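Vusesard Community Help > Sewing, Knots and Sutures > Practice and Training

How hard to pull the thread when closing with a row of stitches?

Posted by marlow_stitch, Dec 20, 2021

I am learning to close with black thread and I cannot find the right tension. Sometimes the edges stay a little open, and sometimes they are pressed together so much that they roll inside.

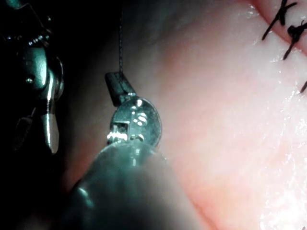
Comment by quietknot: Before anybody can answer, please tell us which kind of stitch you make. Is it one long thread going from end to end, or a separate knot for every stitch? The tension is a different matter in the two cases.

Reply to comment, marlow_stitch: Thank you, I should have written this. I make separate stitches. Each one has its own knot and I cut the thread after it. Later I want to learn the continuous one too, but my course at Stoyanova wants the separate ones first.

I will explain the problem better. I practice in the evening on a Zomeo pad and my first stitches in a row are usually acceptable. Then I get tired, or maybe impatient, and every next one is tighter. At the end of the row the line is not straight any more, it looks like a small wave. When I try to be careful and pull less, the first knot opens before I have placed the second one on top of it, and I have a gap. I also broke the thread twice this week, both times close to the knot.

My questions are these. How do I know that I have pulled enough? Is there some way to stop the first knot from opening while I prepare the second? And is the thread weak, or is it me? I use Serkereck black, the thinner one.

oldharbor_needle

Enough is when the two edges touch each other and nothing more. I was taught with the words "bring together, do not strangle" and I still repeat them to myself. If you see the surface becoming pale or folded under the thread, it is already too tight. You have to remember also that in real tissue there will be swelling afterward, so a stitch which is exactly tight today will be too tight tomorrow. A practice pad does not swell and it forgives you this mistake, and so you learn the mistake very well.

For the first knot, use 2 turns of the thread around the instrument in place of one. It is called the surgeon's knot. The additional turn makes friction and the loop stays where you put it. After this come the single throws, each in the opposite direction to the one before. If you make them all in the same direction you will get a knot that slides, and you will believe that the tension was wrong.

Lay the throw flat. Pull the two ends along the surface, to opposite sides, in one line with the stitch. If you lift the thread straight up in the air while you tighten, you lift the tissue also, and you cannot judge anything.

About the broken thread: look where you hold it. If you take hold of the thread with the jaws of the needle holder always in the same place, and this place later comes into the knot, it will break there. Hold only the end, the part that you are going to cut off. I do not know Serkereck, so I cannot say if it is a good thread.

Put your stitches at equal distances as well. Many people think they have a tension problem when they really have a distance problem. If one stitch stands far from its neighbor, it must carry more, and you pull it harder to close the gap, and there is your wave.

pellworm

Just practice more. I did nearly 100 knots on a piece of foam before my teacher was satisfied. Also buy thicker thread, the thin one is annoying for beginners.

tidewater_hem

I agree with most of the long answer, but I would like to add something about the order, as it helped me very much with the same wave.

Do not begin at one end and walk to the other. Put the first stitch in the middle of the line. Then put one in the middle of each half, and continue to divide like this until the distances are small enough. The edges are then held in the correct position from the beginning, and the last stitches have almost no work to do. You will notice that you pull less without thinking of it.

The second thing is the bite, I mean how far from the edge the needle goes in. It must be the same on both sides, and the same depth. When one side is deeper, that edge goes down and the other one climbs over it, and no tension will repair this. Edges rolling inside, as you describe, can come from a bite that is too shallow. Try to enter with the needle at a right angle to the surface and let it follow its own curve.

I do not agree that thicker thread is the solution. It hides the problem. Stay with the thin one, but stop after 3 rows and take a pause.

Comment by marlow_stitch: Thank you to everybody. I checked, and my throws were all going in the same direction. I have started from the middle today and the line is already more straight. The edges still roll a little on the left side, so I will work on the bite next.

Comment by quietknot: When you come to the continuous stitch in March or whenever your course allows it, please open a new topic. There the thread must be kept under tension the whole way and the advice will be different.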